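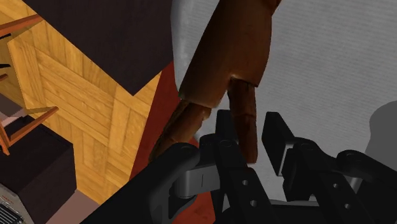

Hand rules for grippers, the short version, typed up between two shifts so forgive the spelling. Fingers are what we worry about at Stivden. Not heads, not feet, we have the scanners for those. Fingers. Render at the top has two gripper pads open either side of one straight finger, the other fingers bent off behind the left arm, and that is the case every rule on this page is written for: a hand coming in from the far side, one finger between the pads, program not told about it. Everybody pictures the whole hand getting grabbed. One finger is the harder case - thinner than most of the parts we pick, so a width check set up for cartons lets it straight through.

Posted 2022-10-26 by the cell safety desk, Stivden

Applies to all two-finger grippers on the Drirard line and both benches at Lellstead. Barros has its own sheet, ask them for it, don't use ours over there. Their guarding is different and so are their stop buttons.

Look at the links as well as the pads. Pads are the obvious pinch. The pivots further down, where inner link and outer arm swing past each other, are the ones people rest a knuckle on while they're wiping a pad. So the rule covers anything that moves, all the way to the base. Treat the whole gripper as the tool, not just the tips.

Before a program goes live

Run it in the sim first with the hand model switched on. Not the box, the hand. A box will pass where a finger won't, we had that in June with a tray program that looked fine for weeks.

Bring the hand in from four sides plus from above. Straight finger, bent fingers, flat palm. Save the run under the program number, not your own name.

Any pose where the pads can close with a finger between them gets written up, even if you reckon no one would ever stand there. They will. Someone will be chasing a dropped label.

Sim is a filter only. A pass there gets you to the slow run on the real cell and nothing more. It doesn't tell you what the force is on skin, don't let anyone say it does.

Closing force

Set per program and locked. Limit on our sheet is 70 newtons for anything a person can reach without opening a gate. Lower is better, start low and come up only if the part slips.

Measure it with the gauge. The number on the screen is a request, the gauge is what you get. Write down both. Three readings, keep the highest, no averaging.

Rubber on the pads doesn't buy you extra force. Worn rubber means a new measurment, same form.

Teaching and wiping down

One person inside, one holding the enable switch, and it's the same one person if you're alone on the cell. Nobody else touches the pendant.

Move the arm by the wrist flange. Not by the fingers of the gripper, ever, even powered off - some of ours are sprung and come back at you.

Wiping pads: gripper open, air off, air bled, then cloth. Sleeves rolled or buttoned. Rings off, gloves off too unless the part is sharp, and if the part is sharp come and see us becuase that's a separate form.

If a finger gets caught

Don't pull. Hit the stop, then use the manual release. Know where it is on your model before you start the shift. On the older units at Lellstead it's a hex socket on the side and the key hangs on the cell door. If the key isn't on the door the cell doesn't run.

Report it even if there isn't a mark. First aid first, then form 101.

Where we're at

Over 1543 saved hand runs on the Drirard programs now. 882 of the poses in them still need a second look, mostly old ones from before we had bent fingers in the model. If your program is on that list you've had an email. Do the overhead approach first, that's where most of the odd ones are coming up. Slow speed until it's signed off, colour tag on the pendant is yellow.

Corrections and arguments welcome, drop them in the box by the Drirard office or ring the desk. Next version when the new gauge is back from calibration.

Filed under: Cell Safety / Grippers / Photo Gallery

Contact the desk | © 2022 Stivden | Back to top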